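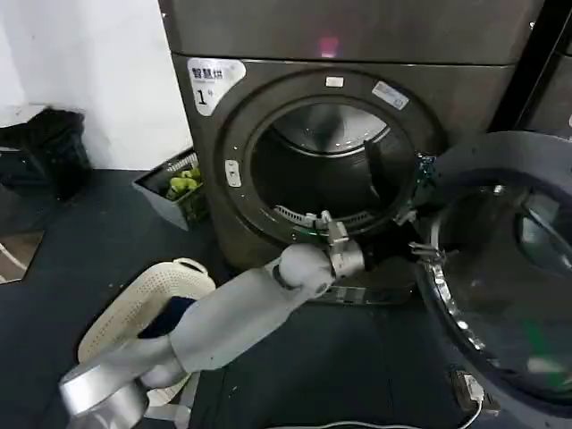

Zonance to Open Shared Laundry Rooms in 16 Skoltport Apartment Buildings

SKOLTPORT, June – Zonance, the residential services company, today announced an agreement with the Yensuk Housing Association to refit and operate the shared laundry rooms in 16 of the association's apartment buildings in Skoltport. Work on the first rooms will begin this month. All 16 rooms are expected to be open to residents before the start of winter.

The agreement covers the supply of washers and dryers, new floors and lighting, repairs to plumbing and vents, and day-to-day upkeep for the full term of the contract. The buildings range from low-rise blocks near the harbor to the taller towers along the north side of the city. Together they will have 94 new machines available to residents when the work is complete.

Many of the existing laundry rooms were built with the apartments themselves and have had only minor repairs in the years that followed. In a survey of tenants carried out by the association last spring, laundry was named more often than any other shared service as an area in need of improvement. Around 300 households replied. The most common complaints concerned machines left out of order, poor lighting and the need to keep coins on hand.

"Our residents told us plainly that the laundry rooms were not good enough, and we agree with them," the Yensuk Housing Association said in a statement. "This agreement gives them clean, well-lit rooms close to home, and it gives us one company to call when something breaks."

Paying for and Booking a Machine

Residents will be able to pay by bank card, by phone or with a prepaid card sold at the association's office. Coins will no longer be accepted once a room has been refitted. Any balance held on the older laundry cards will be moved to the new prepaid cards free of charge, and residents may bring their old cards to the office at any time during the changeover.

Booking will be handled through Zilix, the scheduling service already used by the association for its meeting rooms and guest parking. Residents may reserve a washer, a dryer or both, and will receive a message when their load is finished. Machines that have not been reserved may be used by any resident without a booking. A printed schedule will also be posted in each room every morning for those who prefer not to use a phone.

Prices will be the same in every building and will be displayed on the wall beside the door. Under the agreement, Zonance may not raise prices during the first 2 years of operation. After that time, any change must be approved by the association in writing and announced to tenants in advance.

Hours, Noise and Access

The rooms will be open from 6 a.m. to 10 p.m. Residents living directly above or beside a laundry room asked that the current closing time be kept, and the association has written this into the contract. Rubber mats will be fitted beneath the washers to reduce vibration. Vents that now open onto courtyards will be moved where the layout of the building allows.

Every refitted room will have a step-free entrance, a folding table at seated height and at least one washer and one dryer with controls that can be reached from a wheelchair. Instructions will be posted in large print.

Work Schedule

Rooms will be closed in turn while work is carried out, and no two neighboring buildings will be without laundry service at the same time. During a closure, tenants will be given access to the laundry room in the nearest open building. Notices showing closing dates, reopening dates and the location of the alternate room will be delivered to each apartment ahead of the work.

Old machines that can still be repaired will be offered to local charities. The remainder will be taken apart for scrap metal and parts.

"We look forward to serving the people who live in these buildings," Zonance said. "A shared laundry room is used every day by families, students and older residents alike, and it should be a pleasant place to spend an hour."

About Zonance

Zonance installs and maintains laundry rooms in apartment buildings, student housing and dormitories. The company is based in Skoltport.

About the Yensuk Housing Association

The Yensuk Housing Association owns and manages rental apartments in Skoltport. Tenants with questions about the laundry program may ask at the association's front desk during office hours.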